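Moving cables from box to box

I finally have numbers for the cable task. The policy we call Orley has to take a tangle of black cables out of the box on the right and put it in the empty one in the middle, using both grippers.

Masilela, our older baseline, finished 41 of 98 runs in May. It tended to pull on one loop and leave the rest hanging over the cardboard. Orley predicts a shorter stretch of motion and checks the wrist load before it lifts — a small change, but failed lifts fell from 29 to 8 over the same number of runs.

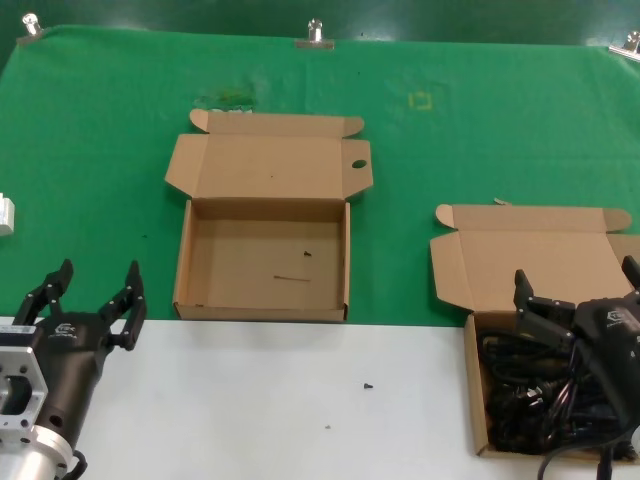
What comes next

Loose ends are still a problem when they hang over the front of the box. I want to try starts with the two boxes swapped, then retrain. Code goes up once I clean out the old Nistard scripts.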